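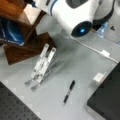 A white gripper with rubbery fingertips over the work table, with a black pen lying on the surface.

"Please do not ask me when it will fold the shirts," says Heikki Laitinen before I have opened my notebook. "My sister asks this every Christmas."

I had planned to ask exactly this. Laitinen has worked with robot arms for many years, first in a factory that made door handles, and now at Flurico, a small company that wants to know which chores a machine can do in a home or in a shop. Flurico does not build the arms. It buys them, teaches them, and writes reports for customers who are thinking of buying them too. The largest customer at the moment is Tinness, a chain of stores for paper goods and office supplies. This explains why our conversation was so much about pens.

"A pen is a very good object," Laitinen says. "Everybody has one, it is cheap, and it is difficult. It is thin, it rolls, and it lies flat on the table so the fingers must come very low. If they come too low they push against the table. If they stay too high they close on air. A person does this without looking. You are doing it now."

It was true, I was turning my own pen in my hand while he spoke.

In July his team finished a long trial with this one task: take a pen from a flat surface and put it in a tray. The arm made 2688 attempts. In 523 of them the pen did not arrive in the tray. I said that this sounded quite good to me. Laitinen made a face.

"You think so? Imagine that you have a helper in your kitchen, and you give him five spoons, and one he drops. Every time. After one day you ask him to sit down, and you do it yourself. It is a good number for a laboratory. For a kitchen it is a bad number."

He wants me to understand that the number hides different things. Some pens were lifted well and then lost on the way. Some were never touched, because the arm had decided the pen was a few millimeters from where it was. And in a part of the failures the robot did everything in the correct way, but the pen lay against the side of another object and there was no room for the second finger.

"This last kind is the one I think about at night," he says. "A customer wants to hear that the robot sees better this year, and it does see better. But a real table has things on it. There is a notebook, there is a cable, there is a box. People do not leave space around things for a robot. Why should they?"

I asked about the cable in particular, as I have a great number of them at home.

"A cable is the worst," he answers at once. "It is not one object for the machine, it is a hundred possible objects. You pull here and something moves there. Two years ago our rule was simple, the arm must not touch cables. Now it may go over them. To pick one up and roll it nicely, as you do before you put it in a drawer, this we can show in a video. I would not sell it."

He uses the expression "in a video" several times during our talk, always with the same small smile. The films that companies put on the internet are not false, in his opinion. They are only short.

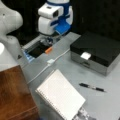
Can a robot arm tidy an ordinary desk without help today?
Only in part; it can move many of the firm objects it has been trained on, but a person should still stay near for the soft, thin or tangled ones.

The word "tidy" is itself a problem, according to Laitinen. His colleagues lost almost a month to it. They had asked people in the office to tidy the same desk, and each one did it differently. One put the notebook on top of the box. One put it beside. A third person threw away a note that somebody needed.

"So we must first tell the machine what is tidy," he says, "and then we notice that we do not agree in the office. With washing dishes it is easier. A plate is clean or it is not clean. But even there, please look how people fill the dishwasher! My wife and I have been married for a long time and we do not speak about the dishwasher."

At Tinness the situation is different, and he is more hopeful. In a stockroom the company can decide where things should be, and the bins are always the same size. The stores asked Flurico to test 801 articles from their shelves, from erasers to desk lamps, and to say for each of them if an arm can take it and place it. Laitinen will not give me the full result, which belongs to the customer. He says that he was pleased with boxes, and that anything in a thin plastic bag was a disappointment. He recommended that they begin with only 200 articles and leave the rest to the staff.

Did the staff worry about their jobs? He considers this for some time.

"Some, yes. I will not tell you that they did not. At the store in Rautiainen there was a woman who watched the arm for a whole coffee break. It was moving markers from one bin to another. Then she said, it is slower than the summer boy. And she was right, it was slower. But it can continue in the night, and I told her this also. I think one should say both things."

Speed is a subject where he and his employer do not always agree. The program that controls the arms, which they call Pollik, can be set to move faster. Laitinen keeps it slow. A fast arm that misses a pen can hit a glass, he explains, and in a home there is a child or a dog, and then it is no longer a question of percent.

I asked what he would let a robot do in his own house, if he had to choose one thing this evening. He did not need to think.

"Pick up from the table after dinner the things that do not break. The salt, the bread basket, the napkin holder. Put them always in the same place. I would accept that it takes twenty minutes, I can read the newspaper."

And the shirts?

"I told you not to ask," he says. "The shirts I fold myself. My sister irons hers, and she does not let even me touch them."

The next trial at Flurico begins after the winter. It will use spoons and forks mixed in one drawer, and Laitinen has already bought them, from three different shops, so that they do not match.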